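Reece Garside
ok so tonight's project is the cable mess on the marble counter. I have been walking past it since April and I can't do it anymore

I love that counter (dark brown, white and grey veins, shows every single crumb) and I can barely enjoy it because there's white cable all over it!!

step one was getting everything off the wall outlet and onto one power strip. step two was supposed to be "coil everything neatly" and, well

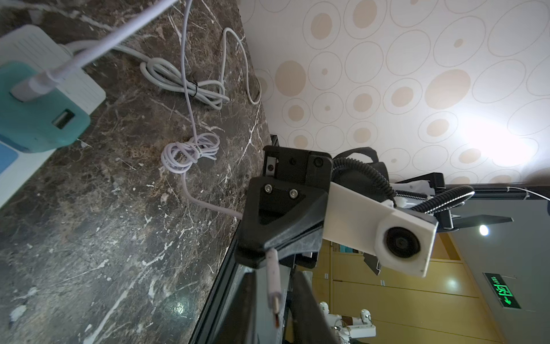

my rule is 12 inches of slack per cable and the rest gets tied up. I bought a pack of 20 of those little black ties from Ornden and they're so much better than the twisty ones that come in the box

also please label your stuff, people. I unplugged the wrong thing twice last week and had to reset the clock both times

still deciding if the strip should go under the counter or stay up top. up top I can reach the USB port for my phone, so I'm leaning that way

anyway if anyone has a cable box they like, tell me. Serrano has one for 5 bucks but the reviews say the lid pops off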